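How I Clear the Sick-Day Table in 10 Minutes

If your house is anything like mine, one cold is all it takes for the living room table to turn into a pharmacy. Ours went that way in November (both of us down, naturally!) and I've used the same little routine ever since.

Step 1: Trash and cups first

Grab a bag and go once around the table. Crumpled napkins, paper cups, straws, all of it. Glasses go straight to the kitchen, especially any with something milky left in the bottom, since that stuff sets like glue. Leave the water bottle on its coaster if somebody's still sipping from it.
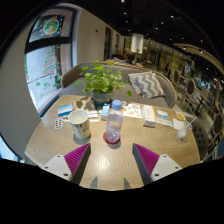 Step 2: Match every pack to its box

Loose blister packs are the real troublemakers. Read the name on the foil, find the carton, slide it back in, and tuck the leaflet in with it. I fold mine along the old creases and it still takes me two tries. Anything expired goes in a bag for the pharmacy take-back.

Step 3: Wipe it down

Warm water, a drop of dish soap, then a dry cloth, going with the grain if your table is wood. Lift the plant and wipe under the pot too!

Step 4: Give it all one home

I use a lidded shoebox on a high shelf, with the thermometer on top.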